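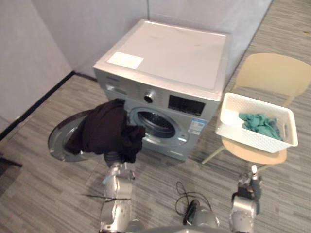 Bilulley Laundry Transfer Package

The Bilulley package is a set of control software, grasp models and cell layout rules for moving laundry between a front-loading washer and a basket. It runs on two-arm platforms that already have working joint control and a head camera. The task is narrower than "doing the laundry" and is specified as such: one machine, one basket, mixed garments, no sorting. The basket goes on a chair to the right of the washer, which puts its rim within reach of the right arm and leaves the left arm to work at the drum opening, with the door swung fully open to the left. Dark garments are the harder case for the vision stage, as folds in black fabric give little contrast against a dark drum interior or a tinted porthole.

What the package does

The software divides a transfer into four stages: locate, grasp, clear, place. Locate finds the drum opening, the door and the basket rim. Grasp selects a point on the exposed fabric and closes the gripper. Clear moves the fabric past the gasket and the door without dragging it along the floor. Place lowers it over the basket and releases. Each stage has its own timeout and its own retry limit, and both can be set by the operator. A failed stage returns the arm to the last safe pose and logs the attempt with the camera stream.

The same four stages are used for loading and unloading. Loading is slower. The drum opening is a smaller target than the basket, and a garment that hangs below the gripper tends to catch on the lower edge of the seal.

What it does not do

It does not fold. It does not pair socks, check pockets, measure detergent or choose a program. Door opening is available as a beta module for handles that can be hooked with one finger; push-to-release doors are not supported. Sheets and duvet covers are outside the rated range and will usually wrap around the wrist.

People ask us whether a machine can take over this chore yet. For a single household load, our position is no. A person empties a washer faster, and does it without a prepared layout. The package is sold for evaluation, for teaching, and for service laundries that want to study the transfer step before committing to fixed equipment.

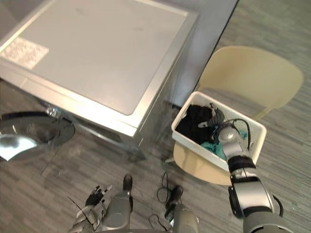

Site requirements

Floor: level, hard surface or short-pile carpet. Carpet tile is acceptable. Deep pile is not.

Washer: front-loading, door hinged on the left, opening to at least 90 degrees.

Basket: rigid, open top, light color preferred. Soft bags collapse under the gripper and cannot be located reliably.

Basket support: a chair or low table that does not roll. Mark its position on the floor after calibration.

Lighting: even overhead light. Avoid direct sun on the door glass - reflections in the porthole are the most common cause of a false drum position.

Cables: route all tethers away from the basket before each run. The grasp model treats a cable lying on fabric as part of the fabric.

Calibration takes 30 minutes with the printed target supplied. Repeat it whenever the washer or the robot base has been moved.

Grippers

Two end effectors are supported. The Hirose parallel gripper has the better holding force on heavy cotton and is the default for unloading. The Workum multi-finger hand is gentler on knits and can hold a door back, but it needs more maintenance: inspect the finger tendons every 2,000 grasps. The two can be mixed on one robot. Assign them in the configuration file before power-up, as hot swapping is not supported. 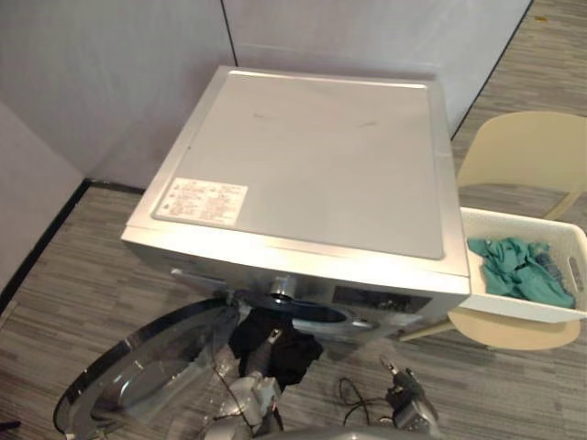 Unloading a black garment at the drum opening, washer door open.

Known limitations in the current release

Tangled items come out together. The software does not attempt to separate them and will place the whole bundle.

Small items at the back of the drum may be missed. The end-of-load check looks for fabric from the head camera only, so a dark sock against the drum wall can pass as empty. Have the operator check by hand.

Straps and drawstrings can loop over the door edge. The clear stage will stop on the force limit and wait for a reset.

Support and ordering

The package ships from our Prirkberg office with one software license, the calibration target, a layout template and 2 days of remote setup support. Grippers are quoted separately. Integration questions go to In-ho Ha; evaluation units and teaching licenses are handled by Petronella Mtshali. The next release is planned for April and will include revised grasp points for dark fabrics. Existing license holders receive it at no charge.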